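Wiswood archive opens Lundgren competition drawings to researchers

Thu 13 October

The Wiswood Architecture Archive has completed the cataloguing of 825 drawings from the office of the late architect Gunvor Lundgren, including the full set prepared for the unbuilt Lemell concert hall. The drawings may be consulted by appointment in the archive's reading room.

The Lemell project has long been known only through a site plan and a single elevation reproduced in the competition booklet. The newly cataloged material contains 37 sheets for the hall, among them four sections through the auditorium, a roof study in pencil and two perspective views from the harbor side. Several sheets carry dates later than the announcement of the competition result, which suggests that the office continued to develop the scheme after it had been placed second.

"The sections settle a question that has been open for a long time," said Carolina Mendes, head of collections. "The roof was designed as a folded concrete slab. The published elevation had led many readers to assume a steel frame."
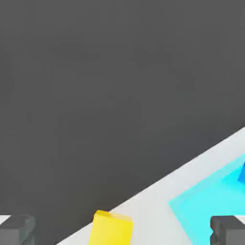 Computer rendering with a pale surface set against dark gray.

The collection also covers the Barkex factory offices, the public library in Cunha and 15 private houses. Of these houses, nine were built and six are still standing. Drawings for the library include an early version with an open courtyard - later replaced by the present reading hall - and a set of furniture details that had been filed with another project.

Cataloging was carried out by Yeshi Beyene and Tiago Coelho. Sheets without a date have been placed in sequence by comparing title blocks and paper stock, and uncertain attributions are marked as such in the catalog. Office correspondence, which fills a further 12 boxes, has not yet been listed and remains closed.

Low-resolution scans of the Lemell sheets are available through the archive's online catalog. Scans of the remaining projects will be added in stages, beginning in March with the Cunha library. Requests for reproduction should be addressed in writing to Ilídio Tavares at the reading room, quoting the sheet number.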